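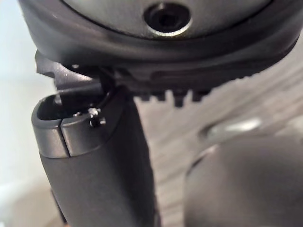
深色外壳上的内六角螺丝，孔口一圈亮金属环

九月　文：Leena Harju
打印本页 | 用电子邮件发送

工具图书馆：借一把电钻，认识一条街
讲者备注（晚上七点场，讲的时候别念稿！）

【开场】
先别报名字，直接问：家里有电钻的请举手。等一下，让大家互相看看。再问：上个月用过的，手别放下。停两秒，笑声一般这时候就来了。然后再说我是谁，从Narnetham来，在一家叫Dondia的工具图书馆管借还台。

接着讲我自己那把电钻。搬家那年买的，挂了两幅画、一个毛巾架，然后在柜子里躺了好几年，充电器还弄丢了。讲到充电器这里可以慢一点，台下多半有人点头。

【什么是工具图书馆】
跟借书一样：办证，挑东西，拿走，一周后还。区别是书还回来时不会沾着腻子（有时候也会）。我们现在有409件，从卷尺到地板打磨机都有，最沉的是一台割草机，最小的是一套内六角扳手。

扳手这里值得多说两句，我太喜欢它们了！家具、自行车、婴儿车、显示器支架，到处都是那种六边形的小孔，可是大家抽屉里的那几把总是缺正好要用的那个尺寸。所以我们整套借、整套还，盒盖内侧画了每一把的轮廓，少一把一眼就看出来。公制和英制分两个盒子，颜色不同。请千万分开放，混在一起的那个月真是一场灾难，有人用差一点点的尺寸硬拧，把孔拧圆了，最后整颗螺丝只能钻掉。

【怎么开始的】
最早是Kokkonen五金店后面的一个货架，31件工具，一本硬皮练习本。店主起初有点担心：大家都来借，谁还买？结果借工具的人要买砂纸、钻头、螺丝、油漆，全在他店里买。这段讲得轻快些，不要变成做生意的课。

练习本的照片不放了，字太潦草，口头描述就行：有一页上，同一台角磨机被三个人写了同一个周末，谁都没错，是本子的格子画得不好。后来我们换成了Urkitel登记，预约、到期提醒都在里面，可我到现在还是会在桌上放一支铅笔。

【中段：借的人】
挑两个故事讲，看时间。

故事一，书架。一位退休的地理老师，头一回借曲线锯，我陪她在院子里先锯了几块废板。第一块像海岸线，这是她自己的原话。第三块已经很直了。她后来做了一整面墙的书架，还带着剩下的木板回来，说给下一个新手练手。那几块板我们用到现在。

故事二，楼梯扶手。一对刚搬来的年轻夫妻，借了砂光机，还的时候顺便问哪里有好的面包店。排在后面的人听见了，就替他们画了张地图。柜台前聊这十分钟，我觉得跟工具本身一样值钱。讲到这里可以离开讲台走两步。

【数字只讲一页】
去年借出1,000次，刚好是整数，我们自己也吓了一跳，还重新查了一遍。其中53次逾期，大部分晚一两天。丢失的件数我没有放进幻灯片，有人问就照实说：有，但我们押金收得低，没有因此改规则。
（这一页不要超过一分钟，上次我在这儿讲太久了。）

【实用部分：想在自己那里办的人请记笔记】
地方不用大，但门要宽，割草机得进得来。
开放时间宁可少，也要固定。我们每周开两次，一次傍晚，一次上午，从来不改。
收捐赠要会说“谢谢，不过这件我们用不上”。旧油漆、没有护罩的锯、电线开裂的灯，一律不收。我头一年什么都收，仓库里光是半坏的电熨斗就占了一层架子。
每件带电的工具归还后都检查一遍：插头、线、开关、护罩，再擦干净。检查表贴在工具箱盖上，写日期，签名。
说明书放塑料袋里跟着走。没有说明书的，我们自己写一页，字要大，写给周六早上还没喝咖啡的人看。
耳罩和护目镜跟机器一起借出，不单独登记，省得有人忘拿。

【容易被问到的】
保险怎么办？各地不一样，请先去问本地的保险公司，我只能讲我们签的是哪一类，会后可以细聊。
孩子能借吗？手动工具可以，家长签字。卷尺、水平尺、小木槌，孩子们喜欢得不得了。
最抢手的是什么？春天是松土机，秋天是高压清洗机，两边都要排队。我一直想再添一台清洗机，可是没地方放。

【收尾】
把那套内六角扳手传下去，让前排的人摸一摸，盒子打开传。提醒最后一排的人传回来给我，上次少了一把，在我自己的大衣口袋里找到的。
然后留十五分钟提问。如果没人先开口，就问大家家里放得最久、一次没用过的工具是什么，从左边第一排开始。

联系我们 | © Dondia工具图书馆，Narnetham | 返回顶部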